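Two arms, one table: notes from our shared workshop

I have promised Atieno Koech for a long time that I will write down how our two-arm table is going. She left the workshop in April, and she still asks me every week if the arms have crashed again. So, Atieno, these are the notes.

The arms came to us second hand, and the control program is our own. We call it Wovus. Erdal Işık wrote the part that talks to the joints, and I wrote the part that decides which arm may move. The first job we gave them is a simple one: take small things from the table and put them in a container. At present the left arm works on the side of the bowl and the right arm on the side of the yellow bin, with the pencil cup between them.

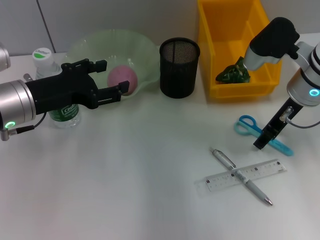 The rule for the middle of the table

In the first version both arms could go everywhere. After the third crash I made a rule that only one arm may be in the middle zone. The other must wait outside until the zone is free. It is a very old idea, like a single key for a shared room, but it works well for us. The waiting costs 500 milliseconds for each change, and I could not make it shorter without errors.

The wrist camera
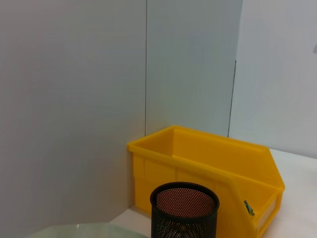 I had set the exposure of the wrist camera by hand, and I was a little proud of it. Then Remzi Ağca looked at my detection results and found that the program was often wrong about the edges of objects. My filter searched for areas of one color, and that is a poor method when you can look through things. The far inner wall of the black mesh cup looks orange-brown from the wrist, with the yellow bin showing through the holes, and the filter took it for a separate object. Now I use the shape of the rim first and the color second. From 2,548 saved pictures I took 1,000 to adjust the new filter, and I keep the others for testing.

The next thing to repair is the calibration between the wrist and the head camera. It moves a little each time we tighten the mount. Grigore Lungu has offered to make a stiffer bracket, and I have sent him my drawing with the hole distances.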